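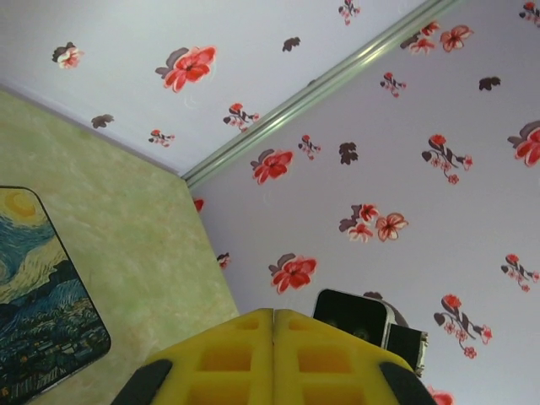 Chapter 4
Before You Touch Anything: A Morning at the Open Day

By Yasmine Berrada, September
Last updated: September
6 min read

Poltville, 9 a.m. Doors open early. Coffee not ready. Sixteen-year-olds, retirees, two people from the county paper, all in one hallway, all asking when the arm moves.

It moves when Tarek Zaki says so. Not before. First the safety talk, then the sticker for your shirt, then a wait behind the yellow tape. You will do the same in your own lab session, so get used to it now.

This chapter starts with a visit because most people meet a robot this way – standing up, a bit bored, somebody else at the controls. Later sections do the math. For now, watch and take notes. Bad notes are fine. Mine are below, cleaned up a little.

What we saw first

Nothing much. Arm parked, Mohcine El Sherbiny at the laptop typing. Then a slow turn at the base, a stop, another turn. Somebody behind me said is that it. That was it, for the first run. Mohcine calls this the warm-up and won't skip it, even with a crowd. He is looking for a joint that lags or a cable that pulls. Listening too. Write that down, it comes back in Section 4.3.

Second run, the pick and place. Foam block from the left tray to the right tray. The fingers close, lift, swing, open. A kid clapped. Third run, same program, block shifted a little to one side, and the fingers came down next to it and closed on air. No error message, no alarm. The arm carried nothing across the table very carefully and let it go.

Best moment of the day for teaching. The program did what it was told. It had positions, a list of them, and the block wasn't at the position any more. Dario Melis asked the group what was missing and got three answers before anyone said "it didn't look."

The camera demo

So then they switched on the camera. The small one that rides at the wrist, near the fingers. Its view goes up on a monitor so visitors can follow along, and people get dizzy, because the view swings every time the wrist does. Up is not up. Anas Tahiri had us call out which way the wrist was pointing just from the monitor. We were wrong a lot. Try it with a partner in the lab, its harder than it sounds.

Notice that the fingers stay in the same spot on the monitor while the room slides past behind them. Camera and fingers are bolted to the same wrist. They travel together. Hold on to that idea, you need it for Section 4.2 on frames of reference.

The Flosura table

Flosura sent a table of handouts and a spare pair of fingers to pass around. Soft enough to flex, stiff enough to hold. People squeezed them all day. 300 handouts printed, and they ran out before lunch. Seppälä had the next booth, conveyor parts mostly, didn't get to see teh demo there.

Terms you'll meet in this chapter

End effector – whatever is on the end of the arm. A gripper, for us.
Wrist camera – a camera that moves with the end effector.
Open loop – runs the plan, doesn't check.
Closed loop – checks, corrects, goes on.

Before you read on

Go back to the third run. Write down 3 ways you could have saved it without a camera. Tape marks on the tray count. So does a wider grip. Keep the list, you will price each fix in Section 4.4.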